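About Trallus

Trallus is a two-person robotics workshop in Plisdale. We build small arms for handling kitchenware and publish the drawings.
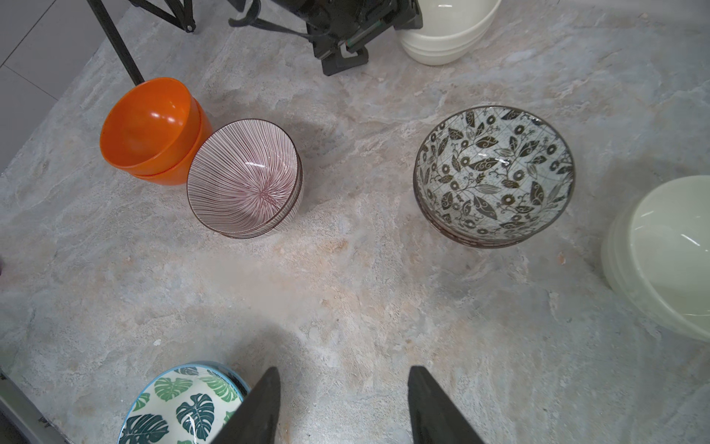
Bowl stacks on the marble-patterned counter, seen from the wrist of the arm.

Who we are

Traian Dobre does the mechanical design, machining and wiring. Dougal Sutherland writes the control software and keeps the build log. We started in Traian's garage with one arm on a folding bench and moved into a shared workshop on the Cemow site when the garage roof needed replacing. The workshop supplies power, compressed air and a drill press. The arms, the counter and the tooling are ours.

Trallus is self-funded. We take no contract design work. Income comes from part kits, which are packed on Thursday and posted the following morning.

What we are building

The current project is called Iordache, after the street the garage was on. It is a counter-mounted arm with a parallel gripper and a wrist camera. The target task is nesting and un-nesting household bowls: find a stack, take the top bowl by the rim, lift it clear, place it on another stack of the same kind.

Bowls were chosen for practical reasons. They are cheap, they vary a great deal in rim thickness and wall angle, and a bad grasp is easy to recognize. Our working set includes plain white, glossy orange, striped, floral and leaf-printed pieces. Glossy interiors throw highlights that the first version of our rim detector read as edges. Printed interiors caused a separate fault, in which radial lines were taken for the rims of smaller bowls. Both are now handled by fitting the outer rim first and ignoring everything inside it until the fit has settled.

The gripper

The fingers are black tapered plates with beveled edges. The taper lets a finger enter the gap between two nested rims. An earlier pair had square tips and pushed the whole stack along the counter. Closing force is limited in software to 4 newtons for first contact and raised only after both fingers report load. Finger blanks are replaced every 300 cycles, or sooner if a tip has rounded.

Finger drawing revision 2 is the one supplied in the kit. Revision 1 fits the same carriage but needs a longer screw.

How we work

Each change is tested on the counter before it goes into the log. The test sheet has 66 placements, covering upright stacks, leaning stacks and stacks close enough together that the fingers have to approach from one side. A change that fails on a case the previous version passed is backed out, and the sheet is kept with the failed parts.

Drawings are released as flat files with a parts list. Software is released when the log entry for it is complete. Anything marked "bench only" runs here but has not been checked on a second machine.

Visiting and contact

The workshop is open to other builders by arrangement. We are closed for August. Questions about kits go to Traian; questions about calibration or the rim detector go to Dougal. Please include the revision number stamped on the carriage.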